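Plendach Drive Manager, reviewed after one school supply drive

Reviewed by Sunee Srithong
19 February 2021

Plendach Drive Manager is a web-based tool for running donation drives. It handles item wish lists, drop-off sites, cash gifts and the handover of goods to schools or shelters. I used it for a winter drive that collected backpacks, notebooks and hygiene kits for students in temporary housing. The drive had 9 drop-off sites and closed with 463 item entries and 115 cash gifts. Before this we used a shared spreadsheet and, for one year, Irkari.

Setup

Setup took one evening. You create a drive, set a start and end date, add sites and build the wish list. Each wish list item has a name, a target quantity, an age band and an optional note. The age band field is fixed to four ranges and can't be edited. Our partner schools sort by grade, so we put the grade in the note, where it can't be used as a filter. This is the weakest part of the product.

Sites are added one at a time. There is an import button, but it accepts only the vendor's own template, and the template rejects addresses with a suite number on a second line. Put everything on one line and it loads.

Logging donations

Staff at a drop-off site log items on a phone or laptop. The form has three required fields: item, quantity and site. After you save, the site field keeps its last value, while the item field clears. That is the right behavior for a busy front desk. Saving took a second or two on a normal office connection. There is no offline mode. At our Rasbridge site, where the signal is poor, staff kept a paper sheet and typed the entries in after closing.

Duplicate entries are flagged if the same item, quantity and site appear within 60 seconds. The flag is a yellow bar and doesn't block the save. I would prefer a prompt.

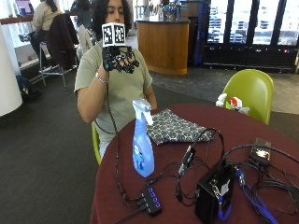

Can the end date be changed once a drive is live?

The end date can be moved later at any time from the drive settings page. Moving it earlier requires closing the drive and reopening it under a new date, and the public page is hidden while it is closed. We extended ours once, and the new date showed on the public page as soon as the change was saved. The reminder emails did not pick up the change. They had to be edited by hand, one template at a time.

Cash gifts

Cash gifts run through an outside payment processor that you connect yourself. Receipts go out automatically and include the name of the drive, the amount and a line of text you supply. Gifts can be tagged to a wish list item, but the tag does not reduce the item's remaining target. If a donor pays for ten backpacks, the public page still asks for those ten until someone logs the purchase. Plendach's help pages describe this as intended. It confused several donors, and we added a sentence to the public page.

Reports

Reports are plain and mostly correct. The site report lists items received by date and exports to CSV without trouble. The handover report produces a packing list for each school with a signature line at the bottom. Long item names wrap badly in the printed version, so keep them short. There is no report that combines goods and cash. I built one in a spreadsheet from the two exports.

Student names are never requested anywhere in the system, and a school is recorded only as a destination with a quantity. For this kind of drive that is the correct design.

Compared with others

Irkari has a better public page and worse reports. It also charges per site, a poor fit for small sites that take in a box or two. Cozma has offline entry and editable categories, but I tested it only with sample data and can't comment on how it behaves during a real drive.

Support

I sent two tickets. The one on the address import was answered the same day with the workaround given above. The one on reminder emails was marked as a feature request. A later message said that editable age bands are planned for May.

Rating: 3.5 out of 5. Suitable for drives with several sites and a good connection at each. Groups that sort by grade should wait for the age band update.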